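Paper cups at home, one year in

Jun 26, 2024
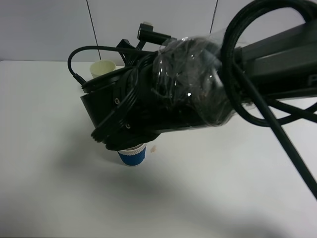 Are paper cups worth buying for a house with a perfectly good cupboard of mugs?

For parties and for the garage they are. For the morning coffee I would stay with a mug, and I went back to one myself in February.

I started buying paper cups when we had the kitchen floor redone. The sink was disconnected, the dishwasher was sitting in the hall, and washing mugs in the bathroom got old fast. I picked up a sleeve at the grocery store, then another, and by the time the floor was finished I had gotten used to having them. They never went off the shopping list.

The first ones were Lovolance, which is what the store near us carries. They are thin. With cold water they hold up fine all afternoon. With coffee the side gets too hot to hold unless you use two, and once you are using two the sleeve is gone in no time. The rim also goes soft if you drink slowly, and I drink slowly.

After that I tried Grolter, the double-wall kind. Much better with hot drinks. They cost more and take up a lot more shelf space, and they don't nest as deep, so a stack of 16 is taller than you would expect. I had to lay them on their side to get the cupboard door closed, and then they rolled every time I reached for the rice.

I also made the mistake of ordering a case online. It was 2,000 cups. I had misread the listing and thought I was getting 80. The seller wanted me to pay the freight back, so I kept them. They are on the top shelf in the garage, and I have given sleeves to my sister, the neighbors on both sides and the softball team. There are still a lot of them.

Having that many did teach me what I use them for.

Painting. A small amount of wall paint in a cup is easier to carry up a ladder than the can. I throw the cup out when I'm done. Latex paint only. I left some deck stain in one overnight and it had come through the bottom by morning, and there is still a ring on the workbench.

Screws and small hardware. When I take something apart, each set of screws gets its own cup, and I write on the side with a marker. The light colors are best for this. Marker is hard to read on the dark ones.

Seedlings. Poke a few holes in the bottom with a nail and set them on a tray. I did the tomatoes this way in the spring. The cups were getting limp by the time the plants went outside, but they lasted long enough. Take the cup off before planting. I left a couple on to see if they would break down and they did not, at least not by the time I dug one up to look.

Kids' drinks. We have 2 kids in the house most weekends, and the small Kidico cups are the right size for them. A regular cup gets filled to the top and then goes over. I fill the small one halfway and the table stays dry most of the time.

On storage, keep them in the plastic sleeve and keep the sleeve closed. An open stack picks up dust, and in the garage it picks up worse than dust. I fold the end over and use a clothespin. In the kitchen I keep one sleeve in a tall Poulain canister that used to hold spaghetti.

As for getting rid of them, our town doesn't take paper cups with the regular recycling on account of the lining. I called to ask. They go in the trash here, and that was a good part of why I quit using them for coffee every day. Your town may be different, so it's worth a call.

The mug I use now has a chip in the handle and holds a little more than the cups did. I'm still looking for someone who wants a few sleeves for a graduation party.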